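Packing and storing tips picked up at a robot lab open day

Posted 24 Jul 2025 by Darlene MacLeod

I went to the Kirnuter open day with my neighbor Kevser Altıntaş. She wanted to see the robot arms. I wanted to get out of the house, and I came home with a page of notes on boxes, tablecloths and cords. The ones that have held up in my own kitchen and workshop are below.

Set the box on its lid

The demonstration was a pick and place job with plain wooden cubes and a light blue box. The box sat on top of its own lid. I used to put lids on the chair behind me and then hunt for them. Now the lid goes under the box before I put anything in. It takes up hardly any extra table, and when the box is full you lift it off and close it up.

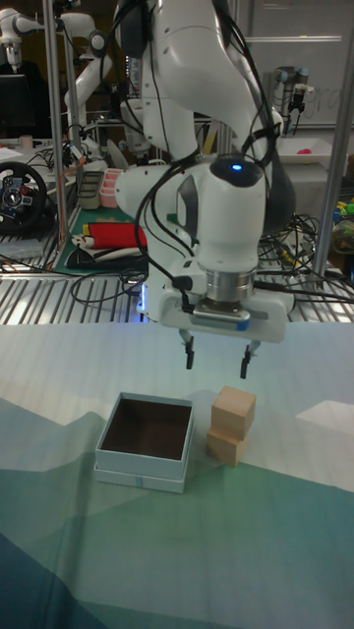
Toshio Wada was answering questions that morning, and he told us most of the trouble in setting up a job like this comes from where things are put down. I have the same problem sorting screws. Keep the box and the things going into it side by side, close enough that your hand doesn't travel. If you have to reach over the box to get the next item, move the pile.

Leave finger room

A gripper needs space on both sides of what it holds, and so do you. Kevser packs her spice jars tight and then has to tip the whole drawer to get the cumin out. Leave a gap along one side of the box. For a box of small blocks or jars, I leave 2 fingers' width.

Put the first item in a corner and work out from there. A crooked piece is easier to straighten while there is still space next to it. 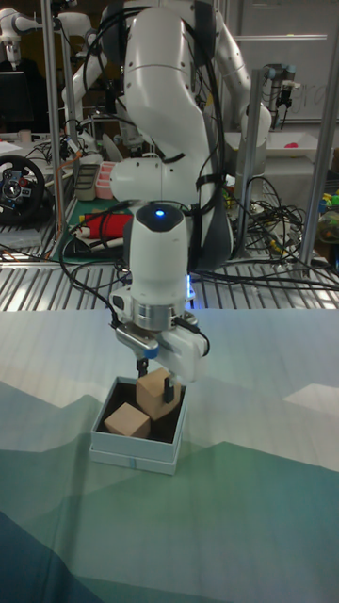

Cover the work table

A printed cloth is fine for light jobs, and it saves the tabletop from scratches. Mine is an old curtain. A few points on using one:

Smooth it out before you start. Small things lean on a wrinkle.
Pick a pattern that your parts show up against. Pale wood on a pale cloth is hard on my eyes.
Shake it outdoors when you're done.

Tame the cords

I asked Tülin Başaran, who ran the afternoon session, how she deals with cables. She said to leave slack wherever something bends and tie it down where nothing moves. I did this with my sewing lamp, which used to pull its own plug out.

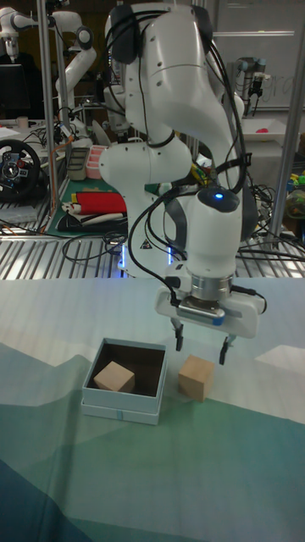
She also labels both ends of every cord. I cut 25 strips of masking tape and did the whole workshop in an evening. Write on the tape before you fold it over the cord.

Kirnuter plans another open day in November. Wear flat shoes, there is a lot of standing.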